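Shop and stockroom walk-round – February
Pullura Health Foods, Grallard branch
Marked OK / ACTION / N/A, comments after each. Previous sheet is in the blue folder.

1. Front door and mat
OK. Closer still a bit fierce, adjusted half a turn. Mat flat, no curling.

2. Fire exit (rear)
ACTION. Clear on the inside but two roll cages parked across it outside. Moved them. Third month running this. Please can the Tuesday driver be told again, in writing this time.

3. Extinguishers
OK. Both in date, pins in, gauges green. The one by the till was hidden behind the card spinner, spinner shifted left.

4. Emergency lighting
ACTION. Stairs unit didn't come on when tested. Corridor and shop floor fine. Electrician rung, waiting on a call back.

5. Electrics and leads
Mostly OK. Extension under the counter is full and has another one pluged into it. Took the second one out. If anyone needs the fan, it goes in the wall socket by the freezer.

6. Shelving, shop floor
OK except bay 4, where the bottom shelf clips are loose. Heavy stuff (protein tubs, the big Cunis oats) off the top shelf please, I said this last time. Nothing over head height heavier than a box of teabags.

7. Supplements – dates, seals, labels
Checked by hand, one at a time. Comments:
– anything with 60 days or less left goes to the reduced basket, not back on the shelf
– one Sima zinc with the seal lifted at one side, pulled and written in the returns book
– 112 on the system for the Sima range, 100 on the shelf and in the back. Not a safety matter but somebody needs to look at it
– iron tablets must be behind the counter or on the top two shelves. Found some down at toddler height. Moved

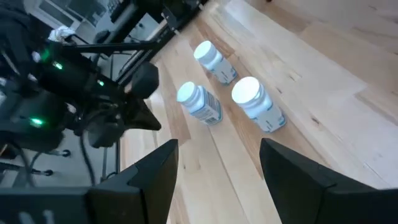 Checked and written up by Angharad James
Grallard branch, stock and safety

White bottles, white caps and small print are a pain to tell apart when you're rushing, so read the label every time, don't go by shape or where it was on the shelf. Same goes for customer returns. A returned bottle never goes back out even if it looks unopened.

8. Fridge and freezer
Fridge 4 degrees, fine. Freezer OK but wants defrosting, door isn't pulling in properly at the bottom corner. Temperature sheet has gaps at the weekend. A blank box counts as a fail, so fill it in when you take the reading and not at the end of the week from memory.

9. Steps and kick stools
ACTION. Small step has lost a rubber foot. Taken out of use, label on it, in the cupboard. Do NOT borrow it. New one ordered.

10. Spills and cleaning stuff
OK. Wet floor sign found eventually (behind the boiler door). Bleach and descaler on seperate shelves now. Spray bottle with no label thrown away.

11. First aid box
ACTION. Short of medium plasters and eyewash is out of date. Everything else there. Accident book has one entry, paper cut, fine.

12. Stairs and upstairs store
Handrail solid. Limit up there is 50 kilos a shelf and the sign has fallen off again, stuck back up with proper tape. Boxes on the third stair – moved, and don't put them back.

13. Staff kitchen
OK. Kettle lead tidy. Toaster crumb tray emptied, it needed it.

14. Back yard
OK, gritted. Bin lid broken, reported to the landlord.

Still open: stairs light, new step, eyewash and plasters, bay 4 clips, bin lid.
Next check same time next month, 8.30 before we open. Whoever's on earlies please have the stockroom keys ready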